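Reading time: 8 min

4. The station at the Doltow kitchen

The Doltow site is the largest of the canteens run by Lamura and the only one where the robot worked on the same shifts as the kitchen staff. Our observations there cover 821 staff hours up to June. The task given to the robot was the return of small utensils to their holders at the end of the washing line, a job that had been passed between whoever was free. Figure 4 shows the station with a three-part holder and its tools.

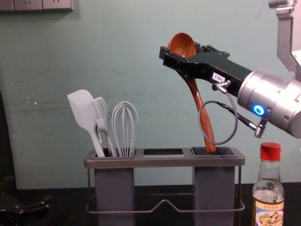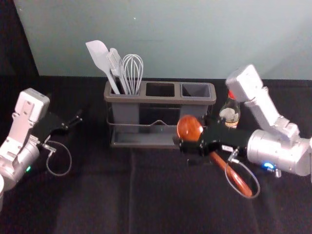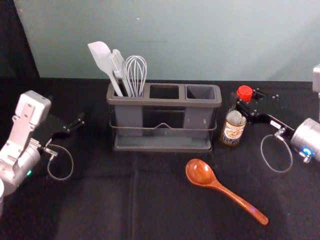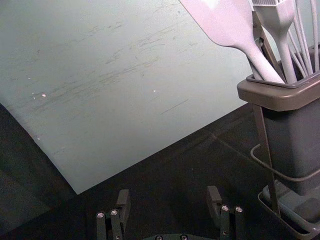
Figure 4. Utensil work at the Doltow station. In all four views the spatula, the brush and the whisk stand in the holder; the first two also show the wooden spoon held in a gripper, and in the third it lies on the table.

4.1 Who does the sorting

Before the station was set up, sorting had no owner. It was not on the rota, and the shift lead, Igor Sýkora, described it as "what you do while you wait for the next rack." Four of the eight people we interviewed said they had used it as a rest from heavier work. When the robot took over the sorting, that rest went with it. Staff time at the sinks went up, and two people asked for the rota to be changed so that no one stayed there for a full shift.

The change was made in the third week. Sinks are now split at the meal break, and the person coming off them takes over the station. This was not part of the plan drawn up by Maurya, the contractor, which had assumed that the station would need a person only when it stopped.

4.2 New small tasks

The station brought work of its own. Someone has to put the holder back in its place after cleaning and pick up whatever has been set down wrong. Long-handled tools took the most attention. Wooden spoons were mentioned in nearly every interview, mostly with regard to where the handle ends up once the bowl is facing the right way.

None of these tasks takes long, but they come at odd moments. Staff who had worked at the Mistano site, where the station runs after closing, found this harder than those who had not. They were used to clearing up after the robot in one go – at Doltow they were called over in the middle of other work.

4.3 Knowing when to step in

Training took half a day and dealt with starting, stopping and clearing the table. It did not say how long to wait before stepping in. Newer staff tended to stop the arms early, while Sýkora and the other shift lead let a slow attempt run on. Both groups told us they were unsure which was wanted. A short written rule was added later and is kept at the station. We did not see a clear change in the number of stops after it was added, though complaints about it in the shift notebook ended.

Pay grades were not changed during the study. Three people raised this with us without being asked, and we return to it in section 6.

Contact the authors | © 2019 Doltow Kitchen Study | Back to top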